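Skeneck, segunda temporada: o detetive voltou, o orçamento nem por isso

A primeira temporada de Skeneck foi uma daquelas séries que se recomendam em voz baixa, com medo de que o interlocutor veja o piloto e deixe de nos falar. Oito episódios, uma cidade portuária onde chove sempre do mesmo lado, e uma inspetora, Mendoza, que resolve homicídios com o entusiasmo de quem preenche a declaração de impostos. Eu adorei. A minha mãe desistiu ao fim de 7 minutos, o que talvez seja um critério mais fiável do que o meu.

A segunda temporada estreou em janeiro e traz menos um episódio, sete ao todo, e uma mudança de cenário. Mendoza é transferida para Keltcombe, vila do interior com uma fábrica fechada, um pub aberto e uma taxa de homicídios que devia preocupar as seguradoras. O caso central, o desaparecimento do contabilista da Killow, uma empresa de conservas, arranca bem. O segundo episódio é mesmo o melhor que a série já fez: quase todo passado numa sala de interrogatório, com um radiador que estala sempre que alguém mente. É um truque barato e caí nele das quatro vezes. 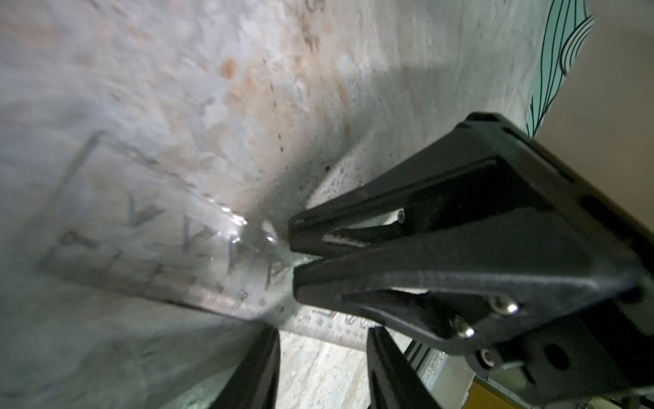 Tsehay Araya acha que estou a ser generoso: viu os sete episódios de seguida e garante que o radiador é a personagem mais bem escrita da temporada, que o contabilista nunca devia ter aparecido vivo e que, se é para meter um irmão gémeo, ao menos que o anunciem no genérico.

Quanto ao gémeo, não tenho defesa possível. Chega no quarto episódio, de bigode, e a série porta-se como se o bigode fosse um argumento. Há uma cena em que Mendoza olha para ele durante uma eternidade, a música sobe, e fica-se à espera de que ela diga aquilo que toda a gente no sofá já disse. Não diz. Guarda para o episódio seguinte, que tem quase uma hora e podia ter 40 minutos sem que se perdesse mais do que uns planos da fábrica ao amanhecer.

O que salva estes episódios do meio é a relação entre Mendoza e o novo parceiro, um agente local que conhece todos os suspeitos desde a escola primária e é incapaz de prender quem quer que seja sem antes perguntar pela família. As conversas dos dois no carro têm graça a sério, daquela que não pára para esperar pelas gargalhadas. Via uma temporada inteira só disto - sem cadáveres, se for preciso.

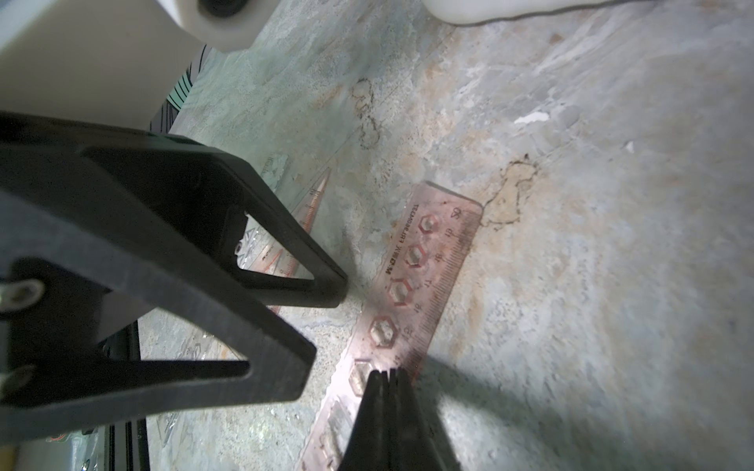
A realização, essa, continua apaixonada por corredores. Percebo que os corredores saiam baratos, mas a esquadra de Keltcombe parece ter mais corredor do que esquadra, e lá para o sexto episódio já eu sabia de cor onde ficava o extintor. O som também não ajuda. Metade dos diálogos é sussurrada, a outra metade é interrompida por portas, e acabei por ligar as legendas numa série falada na minha própria língua.

O final compensa parte do caminho. Não conto quem foi, mas a solução passa por uma fatura de 238 euros, e o momento em que Mendoza a desdobra em cima do balcão do pub, sem dizer palavra, tem mais tensão do que todas as perseguições anteriores. Depois vem um epílogo com um telefonema misterioso, para o caso de haver terceira temporada. Atende-se, ouve-se respirar, corta para preto. Pelo menos não era o gémeo, que eu saiba.

Para quem viu a primeira, vale a pena. Quem não viu pode começar por aqui, que ninguém em Keltcombe fala do passado e os guionistas também não parecem lembrar-se dele. Recomendo ver dois episódios por noite, saltar o quinto e não deixar a minha mãe escolher o canal.

Nota: 7 em 10, um deles para o radiador.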